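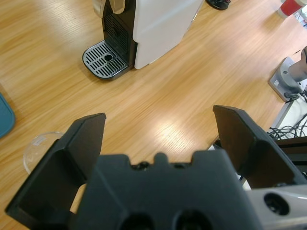
19.10.19

Samstag, und ich war wirklich dort. Probestunde im Purkel, Rudern auf diesen neuen Geräten mit dem Wassertank, 30 Minuten, "für jedes Level". Ich habe den Satz auf dem Plakat seit August jedes Mal gelesen, wenn ich zur Bahn gegangen bin, und ihm jedes Mal weniger geglaubt.

Die Stunde heißt Flolum. Was das bedeuten soll, wusste die Trainerin auch nicht so recht, irgendwas mit Flow und Volumen. Zu Beginn sollten wir die Augen schließen und uns einen See vorstellen. Ich habe mir die Neonröhre über mir vorgestellt, die hat nämlich gesummt. 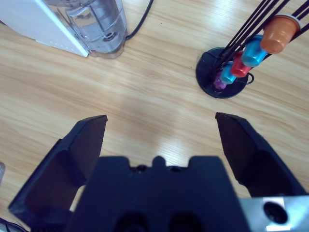
Danach vier Blöcke, dazwischen jeweils eine Pause, die mir sehr kurz vorkam. Den ersten fand ich lächerlich leicht. Im zweiten hat sie gesagt, ich ziehe viel zu früh mit den Armen, erst die Beine, dann der Rücken, dann die Arme. Das stimmte leider. Seitdem ich darauf geachtet habe, war gar nichts mehr leicht, und im dritten Block habe ich nur noch auf die Uhr geschaut. Am Ende standen auf der Anzeige 658 Kalorien. In einer halben Stunde, mit Pausen! Das Gerät weiß weder, wie schwer ich bin, noch wie alt. Ich halte die Zahl für Werbung und würde höchstens die Hälfte unterschreiben. 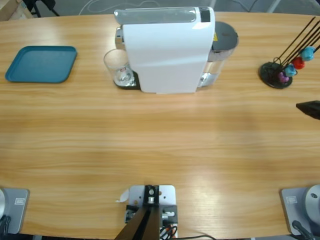

Dann natürlich das Gespräch an der Theke. Macaraeg heißt der Tarif, in dem die Kurse drin sind, Trevon der ohne, und der Unterschied im Preis ist so gewählt, dass man sich beim billigeren dumm vorkommt. Kündigungsfrist drei Monate. Auf meine Frage, ob man auch einfach zehn Stunden kaufen kann, kam ein Lächeln und ein Faltblatt, in dem davon kein Wort steht. Unterschrieben habe ich nichts.

Jetzt ist es kurz nach neun und ich spüre Stellen am Rücken, von denen ich beim Laufen nie etwas merke. Das muss noch nichts heißen - Muskelkater kriege ich auch vom Umziehen.
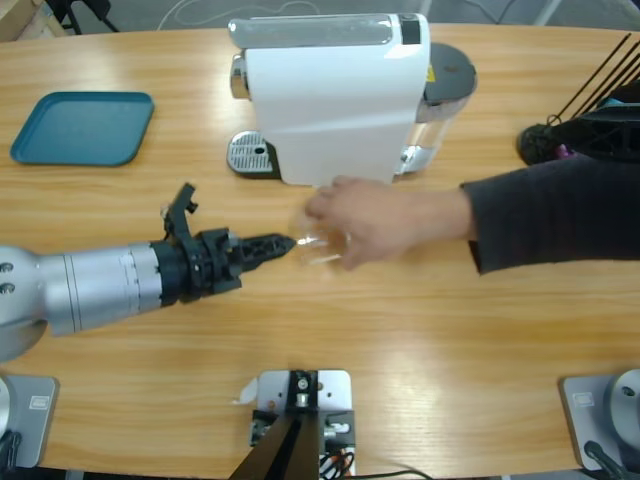 Trotzdem überlege ich. Beim Laufen tut mir seit dem Sommer das linke Knie weh, und heute war es still, die ganze Stunde und auch auf der Treppe danach. Vielleicht Zufall. Am Dienstag gibt es noch einen Schnuppertermin, den könnte ich mitnehmen, ohne mich auf irgendwas festzulegen. Das Faltblatt liegt auf dem Altpapier, aber obenauf. Morgen erst mal nichts, höchstens spazieren.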